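Week 4 of collecting grasp data at Vallar, and I have complaints. Thread.

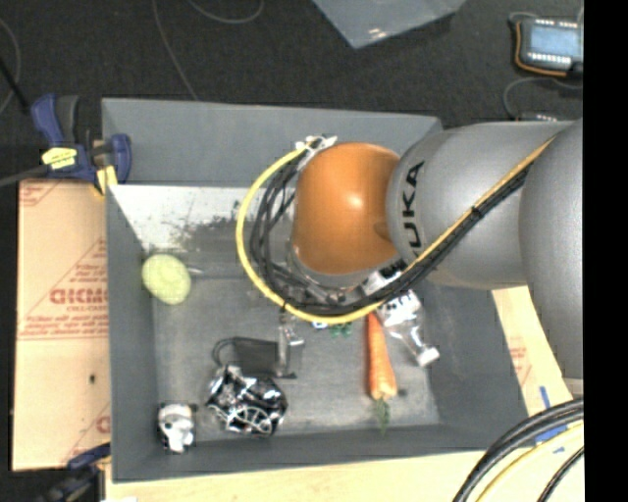
The pitch from Celtside was that 30 hours of random picking would get us a model that generalizes. Generalizes to what? We choose the objects. We put them back in the same bin.

They quote 98 percent success. I asked how a success gets labeled. The gripper closes, the fingers don't meet, that's a win. Drop it a second later and it's still a win.

So I went back through one afternoon of our own logs with that rule and then with mine (still held after 3 seconds). Very different afternoon.

Soft stuff is where it falls apart. A crumpled wrapper has a new shape every time you touch it. A carrot is a carrot.

Someone will reply that more data fixes this. Maybe! Huvusora has been saying so since May and I still haven't seen a test set with anything new in it.

Anyway, the arm runs again tonight. I'm holding back a box of objects it never gets to train on. Will post the number even if it's ugly.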